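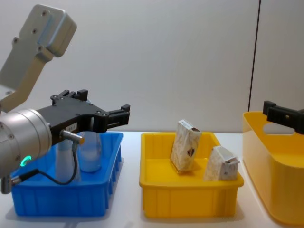 3.2 Equipment Planning and Cost Allocation

The purchase plan for the Pernness sorting cell was drawn up in three stages: arms, grippers, and containers. Quotations were obtained from Butent and Skuklow, and the comparison followed the method set out by Lazarević. Spare parts were budgeted over five years -- the service period used elsewhere in this study.
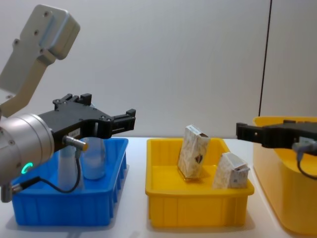 Figure 3. Work area of the sorting cell.

Containers made up 13 percent of the planned cost, a larger share than first expected. The plan calls for shallow trays in separate colors, so that bottles and cartons can be assigned to different trays, as in Figure 3, where the bottles stand in the blue tray and the cartons in the yellow one. Grippers were priced as pairs, one for each arm. Cables and sensors were entered on a separate line, with replacement costs taken from the supplier's list. The reserve for small parts was set at 339 dollars per cell and is reviewed each May.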